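4.2 Grasp selection in a crowded bowl

The planner described in Section 3 was first written for single objects on a bare surface. Picking from a bowl asks more of it. The fruit touch each other, the rim limits the angles from which the fingers can come in, and the depth values between two neighbouring pieces are often wrong by more than the width of a fingertip. We therefore split the problem into 2 stages, which run as separate processes and share only a list of candidate grasps.

The first stage, Nunda, takes the colour and depth images and returns a mask for each piece of fruit it can separate. Masks that touch the rim are kept but marked. For each mask it fits a rough ellipsoid and proposes grasps with the fingers closing across the shorter axis. Candidates whose fingertips would fall inside a neighbouring mask are moved outwards in small steps and dropped if no free position is found. We cap the list at 100 candidates per cycle, as longer lists slowed the second stage without changing which grasp was chosen.

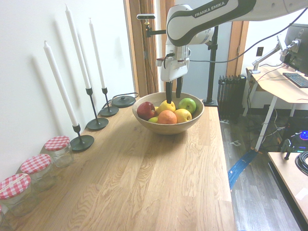
Figure 6. The Franka Emika arm with its gripper over the fruit bowl.

The second stage, Sala, scores the candidates and checks them against the arm model. The score is a weighted sum of the clearance at each fingertip, the height of the grasp above the rim and the distance from the current wrist position. The last term was added late. Without it the planner would switch between two pieces of nearly equal score from one cycle to the next, and the wrist turned back and forth above the bowl. Adding a small cost for distance stopped this in all the logs we replayed.

Motion to the chosen grasp is planned in joint space down to a fixed height over the rim. From there the tool moves in a straight vertical line under impedance control, with low stiffness sideways so that a finger which meets the side of a fruit can slide past it. If the measured force along the tool axis goes over the limit before the target depth is reached, the arm goes back up, the candidate is struck off and Nunda is asked for a new list.

The Grutomstead logs used for tuning hold 831 cycles, recorded up to August 2024. We replayed these offline through Sala whenever a weight was changed, using the replay tool written by Ghanem. The tool feeds the stored masks and joint states to the scorer at their original times, so delays between the 2 processes are kept. Weights were set by hand from these replays and then left alone for the tests in Section 5.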